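Clotitz Duo – paquete de simulación bimanual para investigación

**Referencia:** CLZ-122 · **Versión de la ficha:** 12/2/20 · **Entrega:** descarga, licencia por grupo

Clotitz Duo es un entorno simulado de dos brazos sobre mesa, pensado para comparar métodos de aprendizaje en tareas de recogida y clasificación. Incluye los modelos de los brazos, dos efectores finales distintos, los objetos y el código de evaluación. No requiere hardware.

El paquete nace del trabajo de Josiane Pruvost en Besnard sobre reparto de tareas entre brazos con efectores diferentes. El método, publicado con el nombre de Iliseck, decide primero qué brazo toma cada pieza y después genera las dos trayectorias en paralelo. La versión anterior las planificaba por turnos y perdía tiempo en cada cambio de brazo.

## Contenido

- Escena base con mesa, bandeja y cubos de colores
- Brazo derecho con ventosa, brazo izquierdo con pinza de dedos paralelos
- 122 configuraciones iniciales con semilla fija
- 11 tareas, de las cuales 5 exigen usar los dos brazos
- Pesos entrenados de Iliseck y de la línea base Nullwood

## Resultados de referencia

Con 70 demostraciones por tarea, Iliseck supera a Nullwood en todas las tareas de dos brazos. En las de un solo brazo la diferencia es pequeña y en algunas gana la línea base – los registros completos van en la carpeta `resultados`.

El fallo más frecuente se da con cubos muy juntos. La ventosa necesita una cara superior libre y la pinza necesita hueco a los lados, de modo que la asignación inicial pesa más que la trayectoria. Por eso las configuraciones con piezas casi en contacto se puntúan aparte.

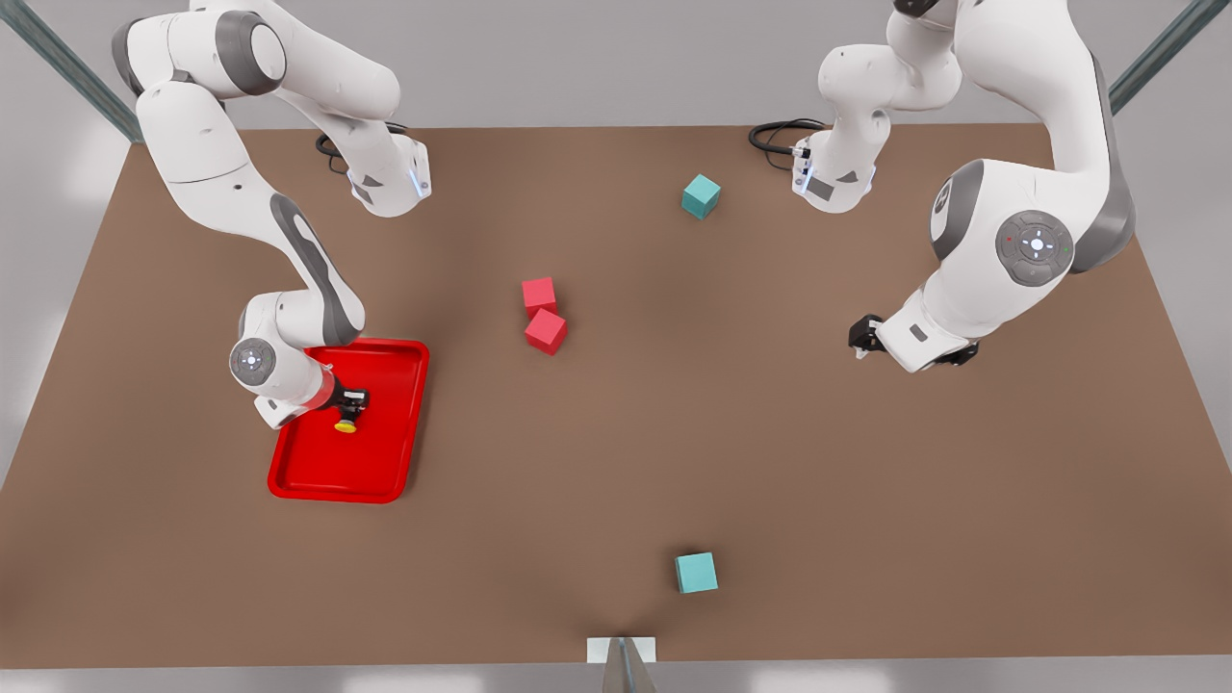
*Escena base de Clotitz Duo: ventosa amarilla sobre la bandeja roja y pinza izquierda abierta, con los cubos aún en la mesa.*

## Requisitos y limitaciones

Funciona en Linux, con o sin tarjeta gráfica; para volver a entrenar conviene tenerla. El contacto de la ventosa está simplificado y no modela fugas de aire. No se ha validado la transferencia a brazos reales, por lo que las cifras solo sirven para comparar métodos dentro del simulador.

## Licencia y pedidos

La licencia académica cubre a un grupo completo e incluye las actualizaciones menores. La próxima, prevista para abril, añade objetos cilíndricos y una segunda bandeja. Los pedidos se tramitan con el formulario de Clotitz, indicando la referencia y el nombre del laboratorio.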